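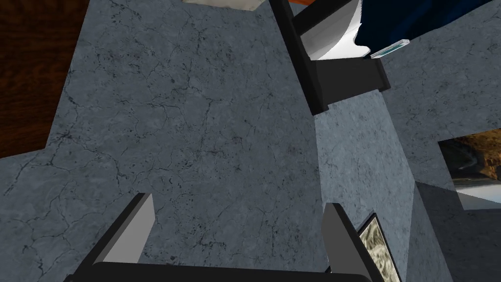
Why does my arm stop dead halfway through a run and then refuse to home?
Most often it is a wrist joint running into its limit, which trips the drive and leaves the controller with a position it no longer trusts.

Splitting this off from the general thread, it was getting buried.

hemwood_dan
Second time this month. Arm is on a Numeo controller, six joints, two-finger gripper. It gets to waypoint 466, wrist turns over, error comes up, everything halts. Homing is refused until I power cycle. The same program goes through clean in simulation every time. I've swapped the wrist cable and it made no difference.

Hüsnü Tatlı
Is the payload set right in the controller? If it thinks the hand is empty and it's carrying something, it can trip on torque well before any limit.

hemwood_dan
Payload is set. It also trips with nothing in the fingers.

pkr_clomville
Then I'd look at your simulated limits. We had this at the Clomville shop. The model file let the wrist go further than the real joint does, so the planner picked a path that only existed on the screen. Look at the joint 6 value just before the stop and compare it with the plate on the arm.

mansour_bench
I disagree that it's the limits. If it was a soft limit the controller would say so and it would still home. Refusing to home sounds like an encoder to me. On our Mansour cell it was a bad connector at the elbow, and it only showed up in one pose.

pkr_clomville
Depends on the firmware. Ours gave a generic drive fault for both, and it wouldn't home after either one. Checking the number is free — pulling the elbow cover is an afternoon.

mansour_bench
Fair, check the number first. But don't raise the limit in the controller to make the error go away.

hemwood_dan
I may have done that on Saturday. By roughly 2 degrees.

Hüsnü Tatlı
Put it back before you run anything. That limit is there for the cable inside the wrist. And keep people out of reach while you test, low speed, one hand on the stop.

hemwood_dan
Limit is back where it was. Joint 6 in the model was set wider than the plate. I fixed the model and replanned, and now it takes the long way around at 466. It has made it through twice at low speed.

mansour_bench
Two runs doesn't clear the encoder. I'd still move the elbow through its range by hand with the drives off and watch the reading.

hemwood_dan
Will do that before I go back to full speed. Leaving the thread open until then.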